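Plaltier Bench Assistant - Set-up Guide for Packing Rooms
Section 4: Preparing the hand and sharing the work
Revised 16 April 2022

Read this section together with the people who will work at the bench. In Hulwood, where the first assistant was installed, the guide was given only to the shift leader, and for some weeks the packers had to ask her for every small thing. It is better that each person can do the steps 4.1 to 4.3 alone.

Before you begin

You need the hex key from the drawer under the controller, a dry cloth and the blue record book. The arm must be in the Rest position. The lamp on the column must be off.

CAUTION: Do not put your hand between the fingers while the lamp is lit, also when the arm stands still. It can be waiting for a box.

4.1 Checking the fingers

1. Turn the main switch to 0 and wait until the lamp goes off.
2. Clean the flat face of each finger with the dry cloth. Do not use spirit or kitchen cleaner.
3. Feel with one fingertip along the edges. If you feel a sharp place, write it in the record book and do not start the arm.
4. Try each finger gently from side to side. A very small movement is normal. If it knocks, call maintenance.
5. Take all things away from the area under the hand, also labels and tape.

Note: Step 2 is done at the start of each shift. Steps 3 and 4 are enough once a week, or after the hand has hit something.

4.2 Opening and closing without a load

1. Turn the main switch to 1. The lamp becomes white.
2. On the panel choose Hand, then Open.
3. Look from the side and from the front. The fingers must be fully apart, with nothing between them.
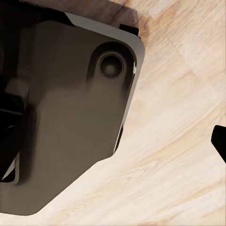
4. Choose Close. The fingers must meet slowly and stop without noise.
5. Repeat the steps 2 to 4 until you have done 10 cycles. If the hand stops by itself before this, read the code on the panel and go to Section 8.
6. Choose Save. If you forget this, the arm will ask for the test again after the next break.

CAUTION: The maximum load is 600 grams. The arm does not refuse a heavier box, it only lifts it badly. Boxes of the Bullitz size must always go by hand or by trolley.

4.3 Who does what at the bench

The assistant takes the box from the tray and puts it on the belt. It does not check the contents, it does not read the delivery note and it does not see a wet corner. These tasks stay with the packer.

1. Decide before the shift who is responsible for the panel. Only this person starts the arm. Every person can stop it.
2. Write the name on the first line of the record book.
3. Change the person after two hours. Watching the arm is more tiring than it looks, and in Peñalver people asked for this change themselves.
4. At each change, tell the next person which boxes were put aside and why.

Note: The normal speed is 8 boxes per minute. In the first month please choose a lower speed. The packers have to learn a new rhythm, and it is not pleasant to run behind a machine.

4.4 Questions from the packing rooms

Macarena Campos, who gives our training courses, collected the remarks of 38 packers in December. Most of them were glad to lift less. Several said that they talk less with the colleague opposite, because now the arm stands there. If your room permits it, turn the bench a quarter so that people face each other again - the cable is long enough. Move the floor marking also, and repeat 4.2 after the bench is moved.

Some packers also asked if the record book is used to measure them. It is not made for this purpose. Write in it only faults, tests and the name for the panel, and keep it at the bench where all can read it.

Continue with Section 5, Adjusting the tray height.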